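Household Chores Project – progress report to the Stergiou fund
Prepared by Nkechi Isah, Brorcombe
February 6, 2023

Since we last wrote in July we have moved off the bench and into bedrooms, and I'm very pleased to say the work is better for it. The lab table taught us a lot about tea towels. It taught us very little about what a bed does to a big piece of cloth, with the give in the mattress and the way one fabric drags on another.

Where we are

We now hold 3,785 usable demonstrations of cloth handling, collected in 13 homes in and near Collotstead. Each is one person doing one short piece of a chore with the hand grippers: pick up a corner, carry it across, lay it down, smooth it. Driss El-Sayed rewrote the labelling sheet in spring and again after the first home visits, and the second version has held up. Labels from different people now agree well enough that we've stopped double-checking every batch.

The Fureo arm, trained on the July set, folds a hand towel in half reliably on a flat surface. Pillowcases are coming along. It can bring a single flat sheet corner to its opposite corner on a good day, and I was grinning for the rest of the afternoon the first time it did! Fitted sheets are still well beyond it, and we haven't asked it to try a doona.

What is hard

Large cloths remain the main problem. Once a piece is wider than the arm's reach, a fold has to be made in stages, and the cloth slides back while the arm goes for the next corner. People fix this without thinking, with a forearm or a knee. We're looking at whether a second arm should just hold, which would be simpler to train than two arms folding together.

Patterns are the other one. The early model treated stripes as creases and kept trying to flatten them. Adding plain cloths on striped bedding to the collection has helped, and Driss would like more of it before we retrain.
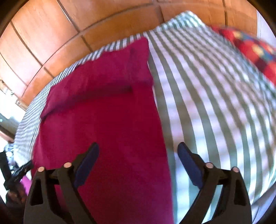 Could a machine make a bed in an ordinary home this year?
Parts of one, with a person close by to finish the job; a whole bed, start to finish, is further off than the current grant runs.

Next period

We'd like to visit 4 more homes, with priority on small rooms where the bed sits hard against a wall. Spending is on track, apart from replacement gripper pads, which wear faster on towelling than we'd allowed for. The next training run is set for 28 days on the shared machine, and we'll send results for sheets and pillowcases separately – they behave so differently that a combined score hides the interesting bits.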